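Grīnberga Community Kitchen to Reopen in June With Longer Evening Hours

The Grīnberga Community Kitchen will reopen to the public in June after a winter closure for plumbing and electrical work, the Susness Neighborhood Association announced. The kitchen will serve evening meals from 5 p.m., one hour earlier than before, and the dining room will seat 50 people at a time.

The work replaced the original drains beneath the dishwashing area and brought the wiring up to the current code. The contractor, Zitum, also moved the main entrance to the east side of the building, where the ground is level with the sidewalk.

"The old entrance had two steps and a narrow door, and we received complaints about it every year," said Priit Vasiliauskas, who chairs the association. "Residents who use wheelchairs may now enter by the same door as everyone else."

The association is also asking households to donate cups and mugs in good condition. Almost 200 have been received to date. Donations of any color or material are welcome, provided that they are free of chips and cracks.
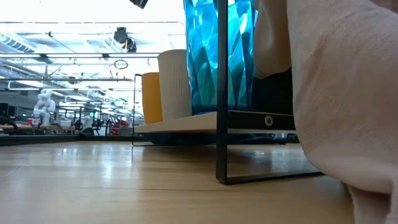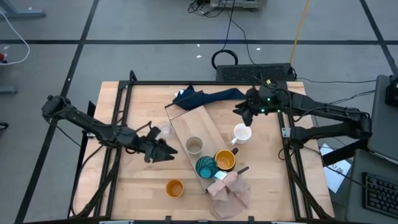
Cups, a tumbler and a mug
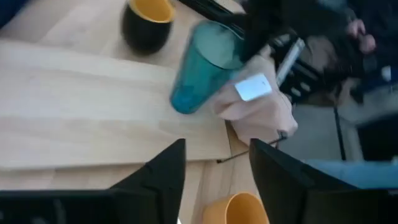
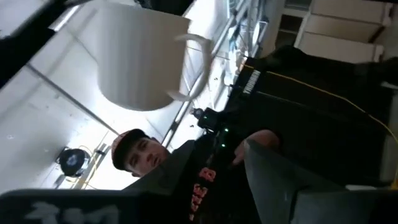

Items may be left at the Ruketti Street office until 6 p.m. on working days. Plates and cutlery are not needed at this time. Larger equipment, including pots and serving trays, will be accepted only by prior arrangement with the kitchen manager, Erick Magesa.

Meals will continue to be offered without charge, and no proof of address will be required. The association has set aside $2000 for a small herb garden behind the building — a request raised at several residents' meetings — and planting is expected to begin once the fence has been repaired.

The weekly menu will be posted at the new entrance and at the Susness branch library. Groups of more than eight are asked to call the office one day in advance.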